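Leltine Home Helper: Set-Up and Care Guide
Section 7. Getting the laundry station ready

Welcome to the fun part! By now your Leltine has its arms on, its battery charged and its home position saved, so the next job is teaching it where the laundry lives. Set aside most of a morning the first time through. Our lead installer, Berenice Figueroa, does it faster than that, but she has had a lot of practice and she skips the coffee.

You will need:
The Leltine, switched on and parked on its base
The handheld controller
A soft, lint-free cloth
The 4 mm hex key from the door of the tool box
A front-loading washer and a rigid basket
One soft item to practice with (a plush toy or a thick towel is ideal)

7.1 Check the floor

1. Walk the whole route from the base to the washer. The wheels will roll over ordinary scuffs and small joints in a concrete floor without any trouble.

2. Look for cables. Move loose ones well away from the wheel path, or mark them on the map as a keep-out strip (see 7.3). The robot will steer around a keep-out strip all day long, and it is really satisfying to watch.

3. Note any pipes or brackets that stick out from the wall near the floor. The forward sensors see them well from straight ahead and less well from the side, so add those to the map too.

CAUTION: Keep children and pets out of the route while the robot is learning. Have the controller in your hand with your thumb near the red stop button.

7.2 Check the grippers

1. Press and hold OPEN on the controller until both grippers are fully open.

2. Wipe the inside faces of the fingers with the dry cloth. Lint builds up there and makes the grip weaker than the robot thinks it is.

3. Wiggle each finger gently. If one feels sloppy, snug its base screw with the hex key. Stop as soon as you feel resistance.

4. Run GRIP TEST from the Tools menu. The arms will close on nothing, open, turn the wrists and come back to rest. A passing result shows a steady tone on the controller.

NOTE: If you get code 410, one finger didn't reach its end stop. Wipe it again and repeat the test. If the code comes back, leave the arm powered down and call service.

7.3 Map the station

1. Drive the robot to the washer with the controller and stop it squarely in front of the door, at arm's length.

2. Choose NEW STATION, then WASHER, FRONT LOAD.

3. Tilt the head down until you have the door and the basket together on the controller screen. You want the full round window in view. It's fine if the top of the washer is out of sight, as the robot finds the door by its rim.

4. Press CAPTURE. The controller will draw a ring on the door and a box on the basket. Nudge them with the arrow keys if they are off.

5. Add your keep-out strips and save. Give the station a name you'll remember. Aurelio Escobedo at our Mirkville workshop named his "Big Round One," and we have no objection.

NOTE: A shiny door rim can confuse the ring. If it keeps jumping, switch off the brightest overhead light, capture again, then turn the light back on and check that the ring stays put.

7.4 Practice with the basket

Start with the door closed and work only on the basket. It's tempting to go straight for a full load — please don't! Picking up soft things is the hardest skill here, and it gets much better with a little coaching.

1. Set the basket on the floor between the robot and the washer, long side facing the robot. Put your one practice item inside.

2. Lower both arms until a gripper sits on each side of the basket, fingers open.
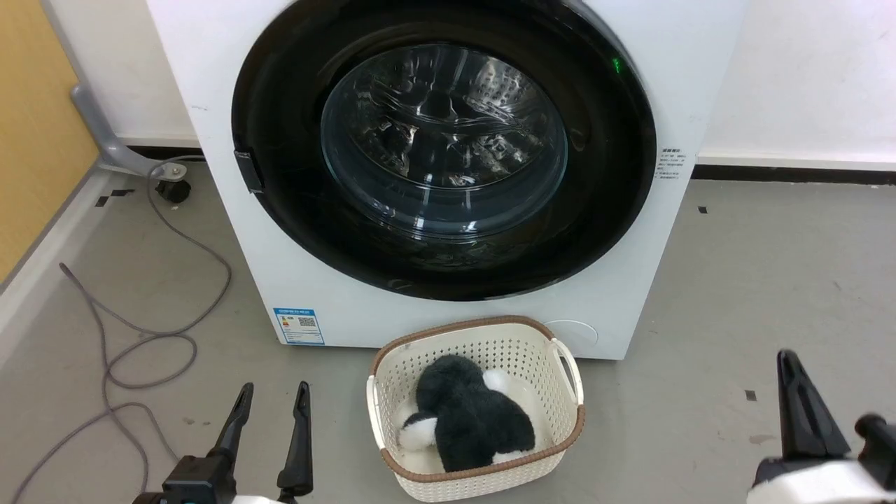 3. Choose TEACH, then PICK FROM BASKET. Guide one gripper over the item, lower it slowly and close. Lift it a hand's width clear of the rim, pause, and set it back down.

4. Do the same with the other arm. Save both moves.

5. Press PLAY and let the robot try by itself. If it comes up with nothing, teach the lift again from a slightly lower starting point.

CAUTION: Never reach into the basket while a move is playing. Press stop first and wait for the arms to go still.

7.5 Looking after the station

Wipe the finger faces before each laundry day. Repeat the grip test once a month, and capture the station again if you move the washer, swap the basket or change the lighting. For replacement finger pads, ask for part 2759 and tell us whether you need left, right or both.

When PICK FROM BASKET plays cleanly with each arm, go on to Section 8, Opening and Closing the Door.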